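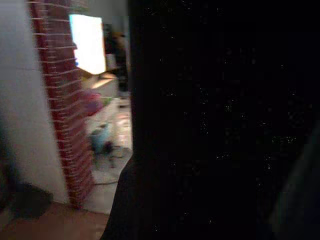
Bisik wrist camera set, README

Bisik is a small set of recordings from the wrist camera of a home-built robot arm on a wheeled base. I built the arm in a shared workshop called Kallell and later moved it to my flat, where most of the recordings were made. The set has 839 short clips, and I publish it for people who also build at home and want to test their code on material that is not clean. Many single pictures inside the clips look like the one at the top of this page: the right half is black from the gripper, the mortar lines of the brick are pulled sideways into streaks, and the bright rectangle in the far room has lost all its detail. If your method needs sharp pictures only, please read the section on filtering first.

What is in the folders

clips/ - the video files, one per run
joints/ - joint angles and wheel speeds, one text file per clip, same name as the clip
notes/ - my own notes, in plain text, not for every clip
masks/ - a hand-drawn mask of the gripper for 103 pictures
tools/ - two small scripts, one for filtering and one for matching times

The names of the clips begin with the letter of the place (K for Kallell, F for the flat), then the number of the run. The numbers have holes. I removed runs where a person's face could be recognised.

The hardware

The arm has five joints and a gripper with two fingers. The housing of the gripper is printed in black plastic, version Cisternas 3. In version 2 the camera was further from the fingers and saw more of the room, but the bracket was bending when the arm stopped quickly. I moved the camera closer in June and the bending is gone. The price is that the housing covers a big part of the view when the wrist is turned. How much it covers depends on joint 5, so please look in the joints file before you decide that a clip is broken.

The camera has a rolling shutter and automatic exposure. I could not switch off the automatic exposure with the driver I use. When the base turns from a dark place to a bright one, the exposure needs a moment to follow, and bright surfaces stay white during this time.

How the runs were made

Every run has one task, written in the first line of the joints file: drive through a doorway, turn and stop, go to an object on the floor, or lift and put down. I drove the robot with a gamepad. There are no autonomous runs in this version. I did not tidy the rooms before recording, and things on the floor changed place from one run to the next.

Filtering

The script tools/sharp gives every picture a blur score and writes the result to a list. It does not delete anything. My own limit is 14, and under this value I do not use the picture for training. For work on gripper masks I keep the blurred ones too, as the outline of the housing is soft near the lens in any case.

A warning - the speckles on the black part get counted as fine detail by the script. A picture that is mostly gripper can receive a good score although the room behind is smeared. Use the option --ignore-dark to leave the black area out.

Known problems

Times in the K clips are late by one picture. The matching script corrects this, the raw files do not.

In some F clips the wheel speed on the left side is zero while the robot is moving. The plug of the encoder was loose.

The masks were drawn with a mouse and the edge is not exact. Do not use them for measuring.

Colours are not calibrated.

Use and changes

You may use and share the set for any purpose, with the name Bisik and a link back. The next version will be recorded with the Ploltberg base, which has softer wheels, and will have 2,000 clips if the disk allows it. Corrections to the masks are welcome - please send the changed file only, with the number of the clip in the subject line.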